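생활가전 제품론 강의 노트 6강
전동칫솔: 사양표를 읽는 법

지난 시간에 드라이어의 와트 수를 다루면서 '숫자가 크면 좋은 줄 안다'는 얘기를 했습니다. 오늘 품목은 그 병이 더 깊습니다. 드라이어는 최소한 머리가 마르는지 손으로 만져 볼 수 있는데, 칫솔은 잘 닦였는지 6개월 뒤 치과에서나 알려 주니까요.

1. 구동 방식

시중 제품은 크게 둘로 나뉩니다. 둥근 헤드가 좌우로 왕복 회전하는 회전식, 길쭉한 헤드가 빠르게 떨리는 음파식. 음파식이라는 이름 때문에 소리로 이를 닦는다고 믿는 분이 해마다 나옵니다. 모의 진동수가 귀에 들리는 소리의 영역에 걸쳐 있어서 붙은 이름이고, 플라크를 걷어내는 일은 대부분 칫솔모가 직접 합니다. 주변 액체의 흐름이 거드는 효과도 연구되긴 했지만, 상자 뒷면의 물보라 그림만큼 극적이지는 않습니다.

회전식은 한 번에 치아 하나씩 짚어 가며 닦고, 음파식은 일반 칫솔과 비슷한 각도로 대고 천천히 옮깁니다. 사용법이 다르다는 점이 중요합니다. 회전식을 사서 손칫솔처럼 문지르는 사람은 비싼 손칫솔을 쓰고 있는 셈입니다.

2. 분당 진동수라는 숫자

제조사마다 세는 법이 다릅니다. 왕복을 한 번으로 치는 곳이 있고, 가는 것과 오는 것을 따로 쳐서 두 번으로 적는 곳이 있습니다. 후자가 정확히 두 배 부지런해 보입니다. 실습용으로 나눠 드린 Pavley와 Oruvia의 사양표를 나란히 놓고 각주를 찾아보세요. Pavley는 각주가 있고, Oruvia는 각주가 있던 자리에 인증 마크가 있습니다.

진폭도 같이 봐야 합니다. 진동수만 높고 폭이 좁으면 손은 저린데 치아 사이는 그대로입니다. 그런데 진폭을 적어 주는 회사는 드뭅니다. 자랑할 게 못 되는 숫자는 사양표에서 조용히 퇴근합니다.

3. 압력 센서

제가 이 강의에서 거의 유일하게 돈값을 한다고 인정하는 기능입니다. 사람은 열심히 닦는 것과 세게 닦는 것을 구별하지 못합니다. 세게 누르면 불이 켜지는 방식, 진동이 줄어드는 방식, 둘 다 하는 방식이 있습니다. 불만 켜지는 제품은 표시등 위치를 확인하세요. Wumbei 보급형은 표시등이 손잡이 뒤쪽에 있어서, 거울 앞에 선 사용자가 아니라면 경고를 받을 길이 없습니다.

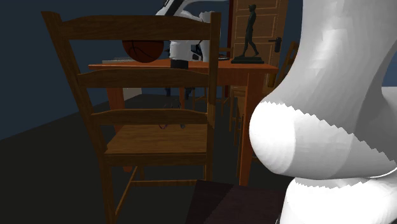
센서는 됐고 손에 힘 빼면 되는 것 아니냐, 평생 손칫솔로 살았어도 잇몸은 멀쩡하더라는 의견이 작년 강의 게시판에 올라왔습니다. 맞는 말입니다. 힘을 뺄 줄 아는 사람에게는 필요 없는 기능입니다. 다만 자기가 그런 사람인지 확인하는 제일 쉬운 방법이 센서 달린 제품을 한 달 써 보는 것이라, 논의가 조금 돌게 됩니다.

4. 모드의 개수

세정, 민감, 미백, 잇몸, 혀, 그리고 이름이 영어라 무엇인지 모를 하나. 모드는 대개 진동 세기와 박자를 바꾼 것입니다. '미백' 모드가 치아의 색 자체를 바꾸지는 못합니다. 표면 착색을 닦아 내는 데 도움이 될 수는 있고, 그 정도면 '세정' 모드도 억울할 만합니다. 살 때는 여섯 가지를 비교하고 쓸 때는 처음 켜진 모드로 끝까지 갑니다. 과제에서 모드 수를 장점으로 적으려면 각 모드가 무엇을 바꾸는지까지 쓰세요.

5. 배터리와 소음

사용 가능 기간은 '1회 2분, 하루 2회' 같은 조건이 붙어야 의미가 있습니다. 조건 없이 날짜만 적힌 제품은 하루에 몇 번 닦는다고 가정했는지 알 수 없습니다. 소음은 55dB이라고 적혀 있으면 측정 거리를 먼저 찾습니다. 입안에서 울리는 소리는 거리 0에 가까우니 표의 숫자보다 크게 느껴지는 것이 정상입니다.

6. 총비용 계산

본체 가격만 비교한 보고서는 돌려드립니다. 교체용 헤드는 보통 석 달마다 갈아야 하고, 본체를 싸게 파는 회사일수록 헤드에서 표정이 달라집니다. 식은 간단합니다.

총비용 = 본체 가격 + (헤드 단가 × 연간 교체 횟수 × 사용 연수)

Orndale은 본체가 제일 싸고 헤드가 제일 비쌉니다. 3년을 넣고 계산해 보면 순위가 뒤집히는데, 몇 년째에 뒤집히는지는 직접 구해 보세요. 호환 헤드를 쓰겠다는 분은 결합부 유격과 보증 조건을 함께 적을 것.

과제

네 브랜드 가운데 둘을 골라 사양표를 같은 기준으로 다시 작성합니다. 진동수는 왕복 1회 기준으로 통일하고, 확인할 수 없는 항목은 빈칸으로 두지 말고 '미기재'라고 씁니다. 100점 만점에 출처 표기가 절반입니다. 구매 후기를 인용할 때는 제품을 무상으로 받은 후기인지 표시하세요. 별 다섯 개에 '아직 안 써 봤어요'라고 적힌 후기는 배송 평가로 분류합니다.

제출은 강의실 469호 앞 과제함 또는 게시판. 7월 보강 때 돌려드립니다. 실물을 가져오실 분은 본인이 쓰던 헤드는 빼고 오세요.

최종 수정 2026년 5월 16일

관련 강의 자료
- 3강 전기면도기: 날망과 회전날, 그리고 턱의 사정
- 4강 체중계의 체지방률은 어디서 오는가
- 5강 헤어드라이어: 와트와 바람
- 7강 구강세정기: 물통 용량과 욕실 거울
- 부록 사양표 각주 모음

이 사이트는 로그인 유지와 방문 통계를 위해 쿠키를 사용합니다. [동의] [설정]

문의: 강의 게시판 | © 2026 생활가전 제품론 | 맨 위로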